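Print this message | E-mail this message | 0 shares

> Can any of them do laundry yet?

Picking clothes up, yes. Sorting is slower.
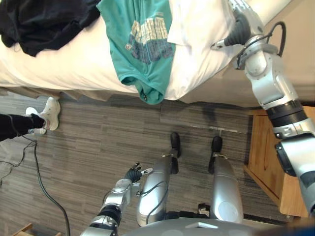
Nina
List moderator, Matden

Getting one garment off a white sheet is harder than it sounds. Two at a time is fine if they don't tangle. 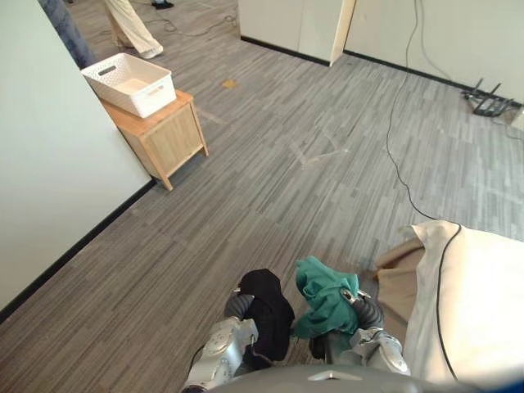 Dunon wrote back that folding is still the sticking point and he'd wait before buying.

I agree. Ribbed cloth pressed against smooth cloth is a fair test of any gripper.
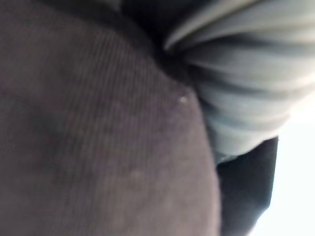
Clultness Digest, Vol. 18, Issue 3

More in March.

2 comments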